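To: owners-list
From: Katherine Quispe
Subject: Re: [owners] Selling in the building, do I need the long form?

Hi Nouhaila, and hello to everyone else on the list,

Sorry to have left you hanging on this one. I meant to answer over breakfast and then it was suddenly four in the afternoon, which seems to be how September goes at our place. 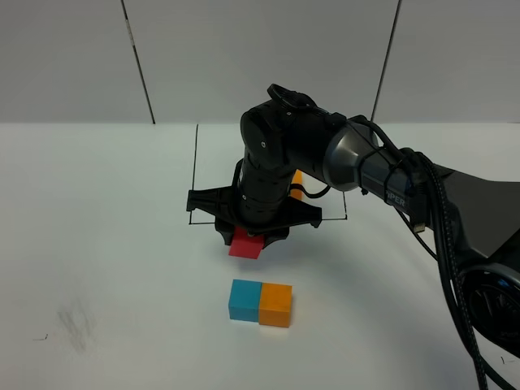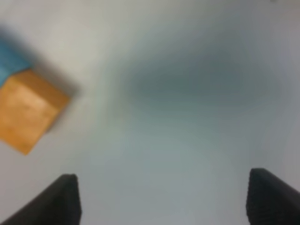 Anyway, to your questions. We sold our old unit on the third floor before moving up to the one we're in now, so I've been through the whole paper chase at Cordier Court from both sides of the table, and I remember it rather better than I'd like to.

Nouhaila Abdel Rahman wrote:
> Hi all, we've decided to list 109 in the spring, and our agent is asking
> for a "status package" from the condo corporation. Is that the same
> as the long form that Alcides mentioned at the annual meeting? She also
> wants to put 1,125 square feet in the listing, but my own paperwork has
> a smaller number and I don't want a buyer coming back at me over it.
> Last thing, does the parking stall go with the unit or do I have to sell
> it separately? Any advice from people who've done it would be so
> welcome. I've never sold a home before and I'm a bit lost!
> Nouhaila

First of all, don't feel lost, you're asking the right things and you're asking them months earlier than we did.

The status package and the long form are the same thing, at least in our building. The old management company called it the long form, and the name stuck with those of us who've been here since the lobby was brown. You get it from Toltetti now. Email the office, give them your unit number and your lawyer's name, and they'll send back an invoice. It comes with the budget, the reserve fund study, the bylaws and the last set of minutes. My one piece of advice is not to order it too early! We got ours in a burst of enthusiasm well before the place was even painted, and by the time we had an offer the buyer's lawyer wanted a fresh one, so we paid twice. Wait until your agent says you're close.

On the square footage, I'd bet your agent has taken the figure from the original builder's brochure. I still have one in a drawer somewhere (it has a watercolour of the courtyard with a fountain that never got built). The brochure measured to the outside of the walls and threw in the balcony for good measure. The registered plan goes by the inside face, so the number on your own paperwork is probably the one to trust, but please ask your lawyer before you rely on me for that. We ended up paying to have ours measured properly, and the agent put that figure in the listing with the balcony given on a separate line. Not one buyer raised an eyebrow.

Parking is where it gets fiddly. Some of the stalls are titled, which means they have their own line on the tax bill and can be sold on their own to another owner. Others are only assigned, and those stay with the unit. If I remember rightly, everything along the laneway wall is titled and the ones near the bike room are assigned, but Orlando Bermúdez and I have disagreed about this for years, so have a look at your tax bill. And don't forget the storage locker! Ours was left out of the first draft of the agreement altogether, and I only caught it when I was hunting for the snow tires.

A few odds and ends while I'm at it. Your agent's lockbox has to go on the rail by the side entrance and never on the front door, and open houses need a note to the office beforehand so that the buzzer can be sorted out. If you want movers, book the elevator as soon as you have a closing date, the end of the month fills up terribly quickly. Visitor parking during showings is first come, first served, though I'm happy to move our car off the street if it helps.

As for staging, we didn't bother with the full treatment. We rented a sofa and a big rug, took down the heavy drapes, and put about half of our books in my sister's garage, where I believe several boxes still are. The southern light in those ground-floor units does a lot of the work for you, and your little patio with the lilac will look lovely by May.

I have our old checklist from the lawyer, if you'd like it. It's a photocopy with my scribbles all over it, but it's readable, and I can slip it under your door or leave it in your mailbox. Yeshi Adugna in 3 sold more recently than we did (her mum's unit, before her mum moved to Guelph), so she may know whether Toltetti has changed its turnaround.

We'll be sorry to see you go, by the way. Come up for tea before the sign goes out front.

Warmly,
Katherine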